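August, Furnarano

Up at 5:40. The pump started while I was still in bed, ran for a short burst, and stopped. No tap was open. I lay there and timed the gap to the next start, then got up and wrote it in the log.

Overnight count from the relay counter: 16 starts. With everyone asleep it should have been zero, or one if somebody got up for a glass of water. Water is leaving the pressure side somewhere, or it is going backward into the tank. The pressure vessel could also have lost its air charge, which would make each cycle shorter but would not by itself cause any cycles with the taps closed. So there may be two faults, and I have been treating them as one since last week.

For reference, the layout as I now understand it. The supply from the road fills the 700 liter tank behind the house through a float valve. The pump (Tumirness, the older model with the cast housing) draws from the bottom of the tank through a foot strainer and a check valve. After the pump comes a short riser with the gauge, the pressure switch and the vessel, then a shutoff, then the line splits to the house and to the garden. The shutoff is stiff but it does close. The garden branch has its own valve, buried under a concrete lid that I had to lift with a bar.

First test, 6:15. Closed the main shutoff after the vessel, let the pump run up to cutoff, and read the gauge at 54 psi. Waited. The needle began to drop almost at once and the pump came back on. With the shutoff closed, neither the house nor the garden can be taking water. That clears the toilet, which I took apart for nothing on my first day, and it clears the buried line, which I was not looking forward to digging up.

What is left is the riser itself, the switch connection, the vessel, the pump seal and the check valve. I dried every joint with a rag and wrapped each one in toilet paper. All of it stayed dry except at the gauge, where the paper picked up a small spot. A spot like that does not account for the needle. The check valve is the obvious suspect.

Breakfast was coffee and bread, and then some of the fruit from the bedroom. I keep meaning to find a better place for it.
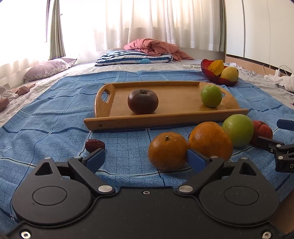
Pirmin Holzer came by at 9:00 with his test gauge and the large wrenches. He reads 54 on his gauge where I read 54 on mine, so the gauge can stay. He disagreed about the check valve and wanted to do the vessel first, on the grounds that it is easier to reach and has to be checked anyway. Fair point. We cut the power, drained the riser down to zero, and put a tire gauge on the air valve. It showed nothing at all. Pressed the pin and got a hiss of air and no water, which says the bladder is probably intact and only the charge is gone. Pumped it up by hand with the bicycle pump, taking turns. It is slow work. Soap solution on the air valve gave one bubble every few seconds, so the core is bad as well. Pirmin had a spare in his glove box. Changed it, recharged, soaped again, no bubbles.

Powered up at 10:25. The run from cut-in to cutoff is now much longer, as it should be. With the shutoff closed the needle still falls, but slowly, because there is now a cushion of air behind the water. Two faults, then. Recharging the vessel has hidden the second one without curing it.

The check valve took the rest of the morning. It is a brass Skyrme with a spring and a rubber disk, installed with the arrow pointing the right way, which I had begun to doubt. The union nut on the tank side had not been moved in years. Heat would have been the usual answer but the next fitting along is plastic. We used penetrating oil, waited for the length of a coffee, and tried again with a wrench on each side so as not to twist the riser. It gave on the third attempt.

Inside, a grain of sand was pressed into the face of the disk, and a groove had worn beside it. The seat is good. I turned the disk over to use its clean face and rinsed out the body. The strainer at the foot of the suction line needs looking at, as sand should not be getting that far. That means draining the tank, so it waits until the next dry week when I can put the water on the beans.

Reassembled with new tape on the threads. Primed the pump through the plug on top, which takes more water than expected, and had it running again by 1:10. Shutoff closed, 54 psi, power off. I wrote down the reading and went inside to eat.
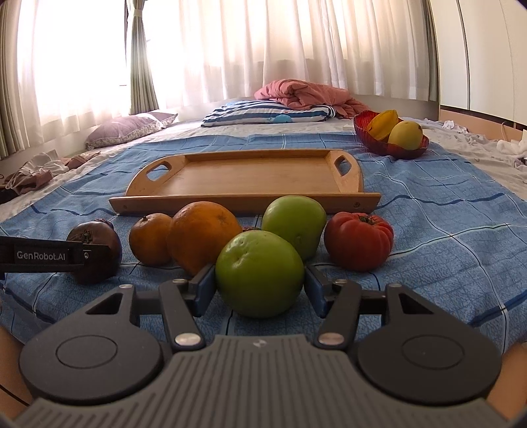
Pomegranate, oranges, green apple and tomato on the checked sheet.

At 3:00 the needle had not moved by any amount I can see. Retightened the gauge fitting by a quarter turn and the paper there is dry now too.

Telephoned Vivell about a replacement disk. They do not stock the disk alone, only the complete valve, and it has to be ordered. Nantana Hemmin thinks the hardware store by the bridge sells rubber sheet by the piece and that I could cut one myself. I will try that first. The thickness matters more than the diameter, so I need to take the old one with me, and for that I need the pump off for an hour when she is not doing laundry.

Still to do: foot strainer. Grease the shutoff spindle. Mark the air charge on the vessel in paint pen, with the month. Put the concrete lid back before someone steps in the hole.

Counter reset to zero at 9:50 p.m. Shutoff open, all taps closed, garden branch closed.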